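Setting Up Your Climik Ball Machine, Part 2: First Session
By Marwan Zoubi – October
4 min read

By now the hopper is on, the battery has had its full charge and the wheels are locked. Now for the fun part – getting balls over the net!

1. Place the machine on the center of the baseline, with the chute facing the opposite court. Leave the power switch off.

2. Sort your balls. The Climik likes pressureless balls with plenty of felt left on them. Bald ones slip between the throwing wheels and land short, and it's amazing how much better a session feels once you've weeded them out.
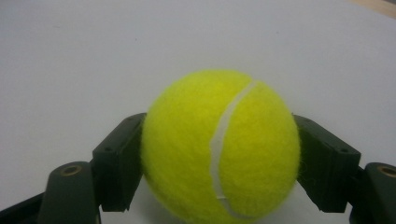
Mixing old and new in one hopper is the most common cause of uneven depth, so keep two bags if you can. Load up to 42 balls for your first run. The hopper holds more, but a lighter load feeds more smoothly while you're learning the dials.

CAUTION: Never load damp balls. Wet felt clogs the feed plate and wears the wheels.

3. Turn the machine on and wait for the green light to stop blinking. The wheels need 11 seconds to reach speed.

4. Set SPEED to 3, SPIN to 0 and FEED to its slowest mark. Press START on the remote and walk (don't run, you have time) to the far baseline.

5. Watch the first few balls without hitting them. If they land inside the service line, raise the elevation one click and try again.

NOTE: Remotes with the Stalliso chip must be paired again after a battery change. Hold START and STOP together until you hear two beeps.

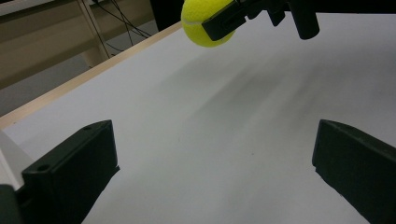 Photo: Widad Hamdan

6. Once depth is steady, add topspin one step at a time. I love this bit – at SPIN 4 the ball really kicks up, and your backhand will get a proper workout.

CAUTION: Switch off and unplug before reaching into the chute, even for one stuck ball.

7. Wipe the throwing wheels with a dry cloth after every session. The shot counter resets from the menu, and at 2000 shots it will ask you to check the belt.

Part 3 covers oscillation and two-line drills.

Comments (3)

baseline_bea: Step 5 saved me. I was cranking the speed up when all it needed was elevation!

Tomasz: Does the pairing trick work on the older remote?

Marwan Zoubi: @Tomasz yes, but you'll hear one long beep instead of two.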